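Home Shop Cables Bits & Bobs My Basket Contact

Stornon Yellow Ethernet Patch Lead

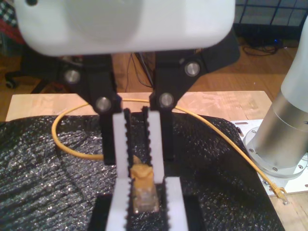 The Stornon lead in yellow, RJ45 plug at both ends.

I've sold network leads since 1994 and this is the one I keep going back to! It's a plain patch cable, the sort that runs from your router to the telly or the desk upstairs, and I like it in yellow because I can find it in the drawer (my grey ones all look the same and I've given up on labels). The plugs have a clear body with a yellowish moulded boot behind, so you've got something decent to get hold of when you're feeling around the back of a cabinet.

I stock two lengths, the 2 metre and the 6 metre. Go longer if you're dithering – you can always coil up the spare, but try stretching a short one round a door frame! Please don't staple through it. I've had one of those sent back.

Order code 742. If you want it in blue, have a look at the Nurkside leads instead, they're a bit stiffer but lovely and neat along a skirting board.

Any questions, drop me a line and I'll get back to you.

Kamonchanok Mahawong, Sadier Cables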